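Print this page | E-mail this page

Introduction to Service Robotics
Handout 3: The visit to Andholm

Read this before the next lab. It covers what we went to see, what we were told, and what you need to write up. If you missed the visit, you can still do the assignment from these notes and the reading.

Who we met

Andholm is a small company that leases legged robots to offices and schools and does its own software. Poul Lauritsen runs the demonstrations. Nives Martinelli works on hand control and answered most of our questions. Saulius Sepp handles safety and gave the talk at the door. Our side was led by Rostam Bakhtiari, and Loredana Negri took the notes that this handout is built on.

The open day is held every November. Groups come through in the morning, and the afternoon is kept for people who want to talk about leasing. We were the second group.

The safety talk

Saulius kept it short. The points he made apply in our own lab too, so learn them.

Stay behind the line until the operator says the robot is parked. A robot that is standing still is not parked. Parked means the motors are off and the operator has said so out loud.

The operator holds the stop button the whole time and does nothing else with that hand. If a second person is needed to move objects, that person asks first and waits for an answer.

Loose straps and lanyards come off. So do scarves.

He was asked what happens when the stop is pressed while the robot is crouching. The answer depends on the model. Some lock their joints and some go soft and settle onto the floor. The one at Andholm locks first and then goes soft over a period of 3 seconds, so that a person has time to move a foot.

The task

The demonstration was picking things up from the floor in an ordinary office lounge. Poul said visitors usually expect to see walking, and walking is the part the company talks about least. A robot that can cross a room and can't do anything when it gets there is hard to lease.

Reaching the floor is difficult for a machine of this shape. The arms are long enough only if the body comes down, and when the body comes down the weight has to stay over the feet. The arms moving forward pull the weight forward with them. Anything picked up adds to that. The controller has to work out the balance for the whole body every time a hand moves, even by a little.

There is also the camera problem. The main camera is in the head and looks down at the work. As soon as the hand arrives, it covers part of the thing it is reaching for. Nives said they treat the last few inches as a separate stage. Up to that point the robot goes by what it sees. After that it leans more on what it saw a moment earlier and on the force measured at the joints.

Soft and hard objects

Most of the question time went to plastic bags, and this is the part most useful for your write-up.

A hard object has one shape. If the software knows the shape and knows where one side is, it can guess the rest. A bag has no fixed shape. It shifts when touched, it folds over itself, and light comes through it or bounces off it depending on the angle. Depth cameras do badly with clear plastic. They may report the surface behind it, or nothing at all.

A bag around a hard object is harder than either one alone. The hand touches the bag first and the joints report a very small force. The question for the controller is whether to keep closing. If it stops, it has hold of only the plastic. If it goes on, it may reach the object, or it may push the object away. Nives said the present version keeps closing until the force rises past a set level, and that the level was found by trial. She wasn't satisfied with it. The same level doesn't suit a light object and a heavy one.

She mentioned a data set called Willey that the group uses for training on bags. It has 1,988 recorded attempts. Over 100 of them were thrown out at first as failures and later put back, once the group decided that failed attempts were worth learning from. Keep this in mind for Unit 5, when we talk about what belongs in a training set.

Two hands or one

The robot has two arms, and students asked why both aren't always used. Poul gave two reasons. Planning for two hands takes longer, and each hand can block the other's view. For a small object one hand does the work and the other is held out, where it helps a little with balance. For something large, one hand can steady it while the other looks for a hold.

The planning software is called Botik. It picks one hand or two before the reach begins and does not change its mind partway. Rostam asked if that was a limit of the method. Poul said it was a limit of the time they had spent on it.

Working on the floor in the lounge:

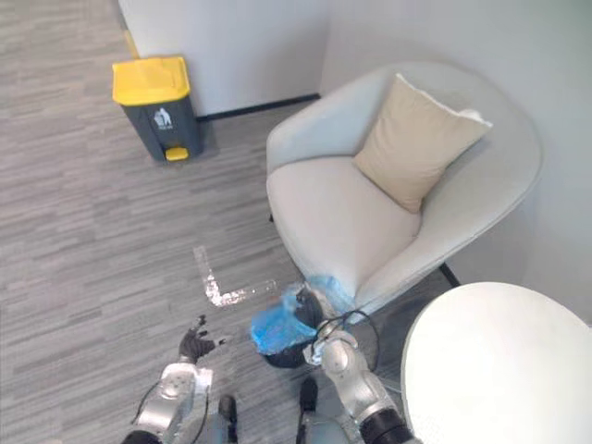
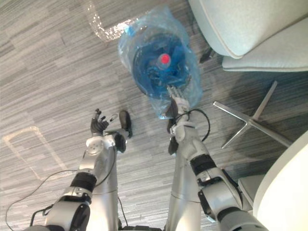 Carpet came up as well. On a hard floor the feet can slip, and on a thick carpet they can sink unevenly. Short office carpet is a fair middle case. Reflections are a different matter. A bright patch on the floor can be taken for an object, and the usual fix is to compare two views taken from slightly different places. A real object stays put between the two views. A reflection moves.

Furniture is handled by a separate map of the room, made before the session. The arms are kept a set distance from anything on that map. If a chair is moved afterward, the map is out of date, and the operator has to run the scan again. Adugna, the next version of the mapping tool, is meant to update as the robot works. We didn't see it.

Terms to know

Center of mass: the point where the weight of the body and whatever it carries can be treated as acting.

Support area: the area on the floor enclosed by the outer edges of the feet. When the robot is standing still, the center of mass has to stay above it.

Occlusion: one thing blocking the view of another. When a robot's own hand does it, we say self-occlusion.

Deformable object: anything that changes shape when handled, such as cloth, rope or a bag.

Force threshold: the set level at which the controller decides that contact is firm enough.

Write-up

Two pages, typed. Choose one of these and stay with it.

Explain why picking up a bagged object is harder than picking up the same object without the bag. Use at least three of the terms listed in this handout.

Or, describe how you would choose a force threshold for objects of different weights. Say what you would measure and how you would know that your choice was a poor one.

The write-up is marked out of 60. Most of the credit is for clear reasoning. Drawings are welcome and don't count toward the page limit, but label them. If you use something that was said at the visit, give the name of the person who said it.

Loredana's full notes are in the course folder, including the questions on leasing and battery life that were left out here. Anyone who lent a pen to the sign-in desk can get it back from Rostam before lab.

Contact the course office | Copyright, Introduction to Service Robotics | Back to top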